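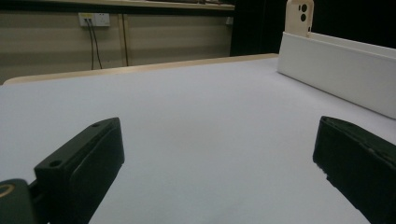

*Photo: Anoma Siriwardena*

The fingers are on! I've been waiting to type that since May, when our club picked a hand-held gripper as the summer build and I went home and sketched until way too late. We named it Plodisen (long story, blame Ezequiel Nieto), and we now have a matched pair of chunky black fingers that screw down through two holes on top. I love how blocky they look. My first drawings had skinny, curvy tips, and Ezequiel talked me out of them in one evening with a pencil and a lot of sighing.

We set up at the big white table, with nothing between the fingers yet, and just took turns holding the thing. It's so much more fun to think about grasping when the tool is in your own hand! You start noticing how you tilt your wrist before you reach for a cup.

Parts so far have come to $115, and most of that went to screws and filament. Anoma is writing up the finger drawings so the Sutherland kids can build a set too.

Next up is grip padding. I want to try foam, Anoma wants rubber, and we've agreed to make one pair of each and keep score over 750 pickups. If you've done soft pads on a printed finger, please leave me a comment, especially about glue.

2021-06-30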